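# Trullik Kitchen Cell — simulation package and demonstration visits

Stock reference 3093. Supplied by Karagiannis, Tudcombe.

The Trullik Kitchen Cell is a software package for teams working on household arm tasks. It contains a set of kitchen layouts, a library of jointed appliances and cabinets, and a runner that plays tasks through a simulated arm and writes a log of each attempt. It is sold by the seat. A demonstration can be booked at our Tudcombe premises before ordering, and most customers do so.

## What is supplied

- Runner and scene editor, with installer
- Kitchen layouts with interchangeable cabinet finishes, worktops and floors
- Appliance library: refrigerators, ovens, dishwashers, microwave ovens
- Task scripts for opening, closing, placing and fetching
- Alasau log viewer, single seat
- Printed quick-start guide and PDF manual

Arm models are not included in the base price. Customers who already hold a model of their own arm can load it, provided joint limits and collision shapes are defined. The runner will refuse a model that has neither.

## Doors, drawers and hinges

Every appliance in the library is built from separate moving parts. Doors turn on a hinge axis with a set travel limit, a friction value and an optional seal force that applies over the first few degrees. Drawers slide on a single axis. All of these can be changed in the scene editor or set to vary between runs.

Seal force is the setting that catches most new users out. With it switched off, a refrigerator door will open to a light sideways push and the task looks easier than it is. We ship with it switched on. Shelves and door bins are solid surfaces, so an item can be placed on them and a careless wrist can strike them. Both events are logged.
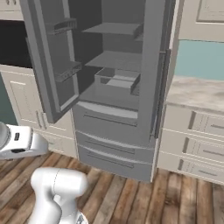

*French-door refrigerator, left door open, shelves and door bins unstocked. Cream cabinet finish, plank floor.*

Appliances load empty by default. Stock items are added from a list in the scene editor, either by shelf or scattered by the runner within limits given by the user. Stocking both the shelves and the door bins slows the physics step noticeably on older machines, and we suggest building up a scene gradually.

## The demonstration visit

Visits are run by Marites Panganiban, who also handles technical questions after purchase. A visit takes up to 2 hours and is arranged for one customer at a time. There is no charge.

The usual order is as follows:

1. A refrigerator task run from the supplied script, with default settings.
2. The same task with seal force and hinge friction varied between runs.
3. Review of the logs in Alasau, including contact events and joint torque.
4. The customer's own arm model, if one has been sent ahead.

Please send arm models at least two working days before the visit. Models brought on the day can be tried, but a good part of the session is then likely to go on import errors. The most common of these are missing inertia values and meshes saved in millimetres.

Failed attempts are left in the demonstration. A gripper that slips off a handle leaves a clear mark in the torque trace, and most visitors want to see how the log records it. Tasks can be stopped, wound back and restarted from any logged step.

We do not keep customer models after a visit unless asked to in writing.

## Requirements

A 64-bit workstation with a dedicated graphics card is needed for the live view. The runner also works without a display, and long batches are normally run this way. Alasau will open on an ordinary office laptop.

Licences are tied to a named seat and can be moved on request. The machine must be online for activation only — after that the package works without a network connection.

## Ordering

| Item | Reference |
|---|---|
| Kitchen Cell, single seat | 3093 |
| Additional Alasau seat | 2964 |

Prices are given on written quotation. State the number of seats and whether a demonstration visit is wanted. Existing seat holders will receive the next appliance library update in October at no cost. Scenes saved in the present version will open in the new one, though custom hinge settings should be checked after conversion.

Page last revised Feb 21, 2022.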